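**Billar Panel Kit: equipment for public discussions and hosted talks**

Sold by Rivas. Set comes as listed below, no extras assumed.

We rent and sell gear to institutes, cultural houses and foreign affairs clubs, and most of what gets pitched to that crowd is oversold. A visiting ambassador speaks for forty minutes, takes questions, shakes hands and leaves. You don't need a broadcast truck for that. You need the back row to hear the answer to a question asked from the front row, and you need the interpreter to hear both. The Billar kit does those two jobs well enough. It doesn't do much else, whatever the old brochure said.

## What's in the case

- Table microphones with push-to-talk bases
- 3 handheld microphones for the floor
- One interpreter's console with headset
- 187 receivers with single earpieces
- Charging trays and a master unit
- Name card holders, flag stand, cables

The flag stand holds two small table flags. If your panel has five countries on it, buy a proper one elsewhere and get your protocol person to check the order. 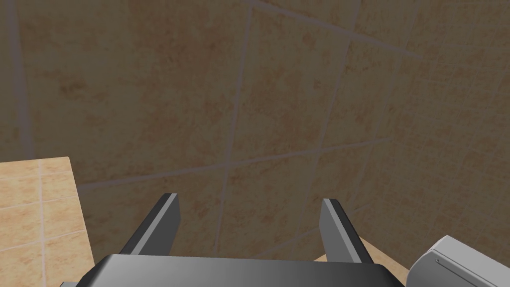

The receivers are the part worth paying for. They hold a charge through a long evening session, and the volume wheel is big enough to find without looking. The earpieces are less impressive. They fit over either ear and fall off both if you nod a lot. Regular users bring their own, and the socket takes an ordinary plug.

## The "diplomatic grade" label

Billar used to print this on the lid. We asked what it meant and got a paragraph about trust and dialogue. As far as we can tell there is no such grade. The signal is scrambled, which keeps out a curious neighbor with a cheap radio. We would not use it for anything you wouldn't say to a reporter. For a public talk on trade or regional relations that's fine, as everybody in the room can quote it anyway. For a closed meeting, use wired units and a room you have checked.

Same caution on "up to 1000 listeners." The master unit will send to that many receivers if you buy them. We have never seen it tried, and a hall that size has problems this kit won't fix.

## Where we've seen it used

The Lurnberg discussion series ran it through a full season of talks on foreign policy and migration. Their complaints were fair: the push-to-talk light is too dim for speakers to notice, so people start talking with the mic off. A small piece of colored tape on the button helped. The translated channel stayed clear all season. 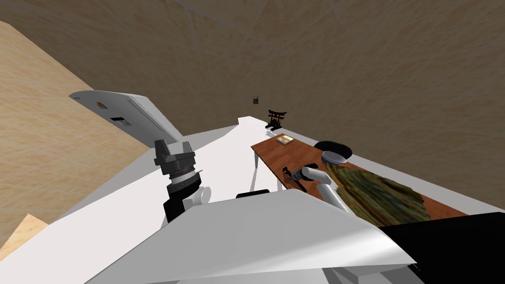

Postiditz used it for a neighborhood forum with a consular guest and sent it back early. They had one language and a small room. They could have saved the money, and we should have told them so before they signed.

## Setup

Allow an hour the first time. The manual says 10 minutes, and that may be true for whoever wrote it. Put the master unit up high with a clear view of the seats. Keep the interpreter where they can see the speaker's face; a monitor is a poor substitute, especially when two panelists interrupt each other.

Collect the receivers at the door. Every host thinks their audience will hand them in. Lost units are billed at the replacement price on your quote, and over a season that adds up. 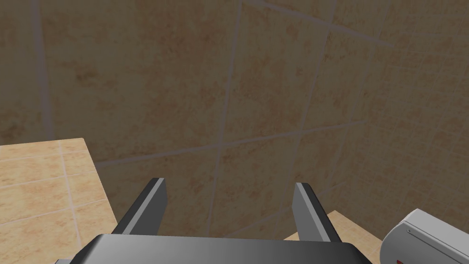 ## Buy or rent

Rent if you host fewer than one talk a month. Buying makes sense for a standing program with its own storage and somebody willing to charge the trays. Batteries are replaceable, though you'll need the small screwdriver that isn't included.

The warranty covers the master unit, console and microphones. It doesn't cover earpieces, tape residue or coffee. Orders placed before August ship with the older charging tray, which works the same and is slightly louder. Ask for a quote with your room size and number of languages, and leave out the word "summit" unless it is one.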